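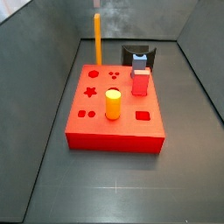
Red sorter box with a few pieces parked on the lid.

How to Put a Shape Sorter Back Together

A shape sorter is sold as a toy for toddlers, which is a generous reading of who ends up on the floor with it. I have put ours back together after every visit from my nephew since June, and I now have a method.

1. Get everything off the lid. Children use the top as a shelf, and blocks standing upright on it will hide the holes you need. Ours had a yellow cylinder planted in front of a round hole, like a bouncer.

2. Check behind the box. Tall thin sticks and arches gather there. Check under the couch too, and in your shoes.

3. Learn the holes before you pick up a block. On the red box they include a star, a rounded hexagon, squares and circles in more than one size, and a little triangle of three small circles that I stared at for longer than I'd like to admit.

4. Start with the star. It goes in one hole and there's no arguing with it. If you don't have the star, go back to step 2.

5. Do the big pieces next, then the small ones. A small block will drop happily through a big hole, and you'll feel clever until you're left holding a large block and a small opening.

6. Turn, don't push. A rectangular block that sticks is usually a few degrees off. Leaning on it with your full adult weight wedges it, and then you need a butter knife.

7. Anything with no matching hole goes in a zip bag. Write "sorter" on the bag. I skipped this once and found a block in the Zosoddale cookie tin 3 weeks later.

Store the box with the lid up.

Updated 29/08/2026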